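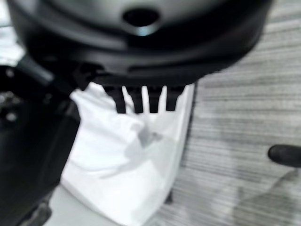
When can people start using the Gresoso wallet?

From the middle of May, if you're already on the waiting list, and a few weeks later for everybody else.

I'm Rahel Ortner, I run Wonby, and I've been itching to send this one out! Gresoso, our wallet for holding and swapping digital coins, is leaving its closed test and opening to the public in the UK. I know press releases are meant to sound terribly grown-up, but I've written this one myself, so you're getting it in my own words.

We ran the closed test with 2,534 people. They sent coins to each other, swapped them, lost their passwords, found them again and wrote to us at all hours (mostly very politely). I read every message that came in during the first fortnight, and a lot of what we've changed came straight out of that inbox. The fee, for one. It used to appear on the last screen, just before you pressed send, and people hated that. Now you see it as soon as you type in an amount, in pounds and in whichever coin you're sending.

The second big change is the waiting period. If you send to an address you've never used before, and the amount is more than £300, the wallet holds it for an hour and you can cancel at any point in that hour. Some of our testers moaned about it, and I do understand, it's a nuisance when you're in a hurry! You can turn it off in the settings, but it'll be on when you first sign up and I'd leave it on if I were you.

We're starting with 50 coins. I get asked all the time why we don't list hundreds, and my answer is that my team has to read up on each one before it goes in, and there are only eight of us. More will follow over the summer. Suggestions are welcome, though please don't send me your cousin's new token, I've had three of those already.

Swaps inside the wallet will go through Aquino, the trading desk we've worked with since the early days, and Stostow is looking after the offline storage. Both took part in the closed test, so the set-up you get in May is the same one our testers have been using.

Invitations go out in batches of 1,000, always at 10am, in the order people joined the list. You'll need a photo ID and a UK bank account in your own name. Opening a wallet is free and so is keeping coins in it. We charge for swaps and for sending coins out, and the full price list will go up on the Wonby site before the first batch.

The usual warning, and I do mean it: coin prices jump about, you can lose everything you put in, and you shouldn't buy with money you need for the rent.

Journalists who'd like a test account or a chat can reach me through the press page on the Wonby site. I'm at my desk from 8am and I'm happy to talk by phone.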